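Norik Countertop Drawer and Board Set: three months of crumbs, tea bags and slamming

Filed under: Kitchen, Storage

I have wanted a bread drawer since I was small. My grandmother had one built into her kitchen, with a lining that rattled, and I used to be allowed to fetch the heel of the loaf out of it. Nobody builds those anymore, at least not in any apartment I can afford, so when Norik brought out a bamboo drawer that stands on the counter, with a cutting board to go with it, I was a soft target. It cost $200. I thought about it through most of March, and then on a Tuesday night, after a glass of wine, I stopped thinking about it.

It arrived in one very heavy box and took me an evening to get together. The drawer box comes already glued up, so what you are really doing is fixing the metal slides, squaring everything, and putting the handle on. The instructions are mostly little drawings, and the drawings of the left slide and the right slide look exactly the same to me (I put them on backward, took them off again, had some toast, and got it right the second time). You need a decent screwdriver. The one in the packet is more of a gesture.

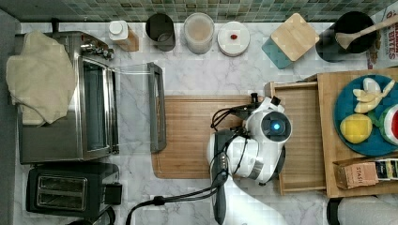 What I hadn't thought through was how much counter it would want. You measure the thing itself, of course, and then you forget that a drawer has to come out toward you, and that you have to stand somewhere while it does. My toaster oven has a door that drops down, so between the door and the drawer there were a few days when I was shuffling canisters back against the tile every time I wanted to heat up a slice of pizza. The cutting board ended up living close to the oven, and I've come to love it there, because a tray can come out and go straight down onto bamboo instead of onto the stone.

I'd also suggest having a think about color before you order. Bamboo is a warm, yellowish sort of thing, and it does not match every other wood you own. Mine sits among a few boards and trays collected over the years and they are all slightly different shades, which bothered me for a week and then didn't. Against pale marble it looks lovely, I think. It warms the whole corner up.

I asked two friends to write up their own favorite and least favorite parts, as they've both spent plenty of time cooking with it, and they are both fussier than I am in useful ways. 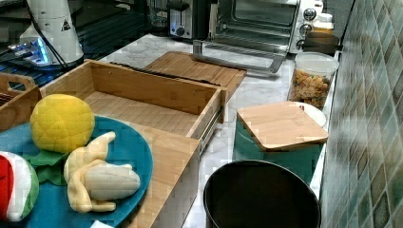
Tumaini Swai

I'm going to talk about the drawer itself, and I'm going to be a bore about the slides. Most countertop drawers I have tried are wood sliding on wood, and they are charming until the first humid week of summer, when you have to brace a foot against the cabinet and pull. This one runs on metal rails down the sides, and the difference is enormous. It glides. I loaded it with two loaves and a bag of flour and it still came out with one finger.

The inside is one plain open compartment, with no dividers. I went back and forth on this. For bread it's perfect – you can get a big round loaf in without a fight. For anything small, such as tea bags or clothespins or those little clips for chip bags, everything drifts to the back and you spend your life fishing. I ended up dropping in a divider from Funel that I already had at home, and it worked very nicely, though at this price I do feel one could have been in the box.

There is no soft close, so if you have someone in the house who shuts drawers with a hip, you will hear about it. I also wish there were a better stop at the back. Push it home gently and it's fine. Push it home in a temper and it bumps.

Cleaning is easy enough. A damp cloth, then a dry one, and do get into the corners, where sesame seeds go to retire. I would keep water away from the rails, and wipe those with a dry cloth only. 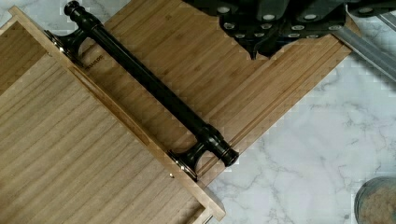
Second opinion by Lewis Rutherford

Tumaini got the rails, so I get the handle, and I could not be happier about that. I'm a handle person! It's a black bar pull with a shine to it, and those turned caps on the ends that make it look a bit like an old curtain rod, and it's held up on curved posts so there is real room for your fingers behind it. I have big hands and they fit, even in an oven mitt. You'd be surprised how few handles pass the oven mitt test.

The gloss does show fingerprints. Anything with butter on it will leave a mark you can see from across the kitchen, and I found myself polishing the thing on my sleeve every time I walked past. If I were buying for myself I might look at a matte pull, and Chege makes one I like very much, but you would need to check the spacing of the screws first.

As for the board, I cut everything on it for a weekend: onions, a stale baguette, a squash that fought back. Bamboo is hard on a knife compared with a softer wood, and I did notice I was reaching for the steel more often. It doesn't slide around much on stone if you put a damp towel underneath. I oiled it once with the Ondard board oil I use on everything, gave it a night to soak in, and the water beaded up very prettily the next morning.

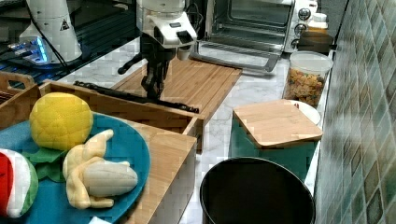

Would I buy it again?

Back to me for the last bit. Yes, I would, though I'd wait for a sale and I'd measure twice, with the drawer open in my head. The bread keeps well in it, better than it did in the bag on top of the fridge, and I like having one place where the loaf simply lives.

Buy it if you have a good stretch of counter and you bake, or buy the kind of bread that sheds. Skip it if your counter is already carrying a toaster oven, a row of canisters and a kettle and you aren't willing to move any of them. If it's only a board you're after, Norik sells the board by itself, and it's a perfectly good one.

One last note for anybody putting theirs together this weekend: tighten the handle screws again after a few days. Mine had worked a little loose by the first Sunday bake, and a quarter turn on each sorted it out.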